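Lista de revisión de seguridad, local de exposición y talleres Anbridge
Planta baja, trastienda y altillo
Fecha: 1 de julio de 2022
Revisa: Salma Ouali
Recibe copia: Riaan Radebe

Leyenda: OK / PEND (pendiente) / NO (no cumple, hay que actuar) / NP (no procede)

1. Accesos y salidas

1.1 Puerta principal abre hacia fuera sin obstáculos. OK
1.2 Puerta trasera al patio. NO. La barra antipánico se queda a medio recorrido, hay que empujar dos veces. Avisado cerrajero, falta que confirme. Hasta entonces puerta sin llave en horario de apertura.
1.3 Cartel de salida sobre puerta trasera. OK, pero le da el sol y está perdiendo color. Cambiar en agosto con los demás.
1.4 Pasillo del almacén despejado. PEND. Cajas de Skuson otra vez apiladas junto al cuadro. Ya se dijo en la revisión anterior. Moverlas al altillo no vale, ver punto 4.
1.5 Rampa de entrada. OK. Banda antideslizante levantada en una esquina, pegada hoy mismo.

2. Incendios

2.1 Extintores en su sitio y a la altura correcta. OK los de la planta baja. El de la trastienda está en el suelo, detrás de la puerta. NO.
2.2 Presión en zona verde. OK
2.3 Etiqueta de revisión legible. PEND en el de CO2, no se lee la fecha. Pedir duplicado a Avcombe.
2.4 Detectores de humo. Probados todos, el del altillo no suena. Pila cambiada, sigue sin sonar. Sustituir entero.
2.5 Plano de evacuación. NO. Es el de antes de la obra, sale un tabique que ya no existe. Riaan tiene el nuevo en pdf, imprimir y enmarcar.

3. Instalación electrica

3.1 Cuadro general cerrado y rotulado. OK menos dos magnetotérmicos sin rótulo. Son los del escaparate, creo. Comprobar.
3.2 Diferencial, botón de test. OK, salta.
3.3 Regletas. NO. Regleta enchufada a otra regleta en la trastienda. Retirada. Por favor no volver a montarla, pedir alargador de la medida que haga falta.
3.4 Luces de emergencia. PEND. La del baño dura menos de lo que debe.
3.5 Cable del aire acondicionado portátil. OK. Antes cruzaba el paso, ahora va pegado al rodapié.

4. Altillo y estanterías

4.1 Carga máxima señalizada. OK. Cartel de 200 kg por tramo, visible desde la escalera.
4.2 Carga real. NO. El tramo del fondo va pasado seguro. Bajar el papel y los catálogos viejos de Dubey, que además no los usa nadie.
4.3 Estanterías ancladas a pared. 4 sin anclar, las metálicas de la izquierda. Tacos comprados, falta ponerlos.
4.4 Escalera de mano. OK. Tacos de goma nuevos.
4.5 Barandilla. PEND. Se mueve un poco en el último tramo, apretar y volver a mirar.

5. Mesas, telas y paredes

5.1 Manteles que no lleguen al suelo en zona de paso. PEND. Se repasa mesa por mesa antes de la próxima apertura.
5.2 Certificado ignífugo de las telas. Lo tiene el proveedor, reclamado por correo. Sin papel no se cuelga nada del techo.
5.3 Paredes sin humedades. OK salvo el baño, mancha junto al bajante.

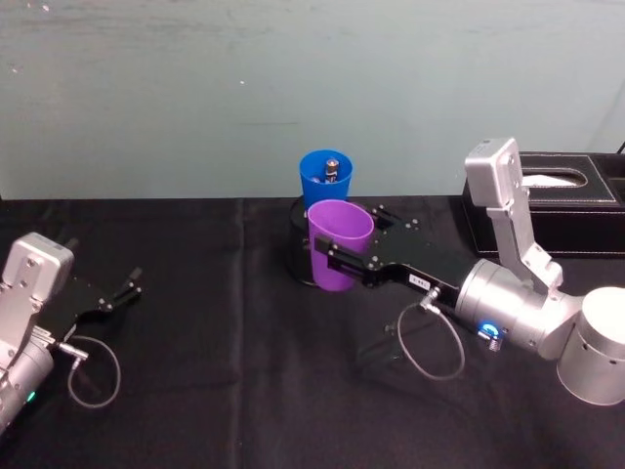

5.4 Clavos y escarpias sueltas. Quitados los que quedaban de la última exposición. Tapar agujeros cuando venga el pintor.
5.5 Tableros y caballetes. OK. Un caballete con la bisagra floja, apartado con cinta roja.

6. Botiquín y varios

6.1 Botiquín completo. NO. Faltan gasas y suero, el desinfectante está caducado.
6.2 Aforo máximo a la vista. OK, 34 personas. El cartel está bien pero lo tapa el perchero, moverlo.
6.3 Teléfonos de urgencia junto al mostrador. OK
6.4 Productos de limpieza bajo llave. PEND. Hay llave pero no cierra el armaro.

Comentarios

Lo urgente es 1.2, 2.1 y 4.2, por ese orden. El extintor se cuelga hoy, hay taladro en la trastienda. Lo demás puede esperar a la semana que viene, menos el botiquín que es bajar a la farmacia.

Riaan: dime si el cerrajero contesta. Si no contesta llamo yo a otro.

Próxima revisión: agosto, antes del montaje. Traer esta hoja.

Firmado: S. Ouali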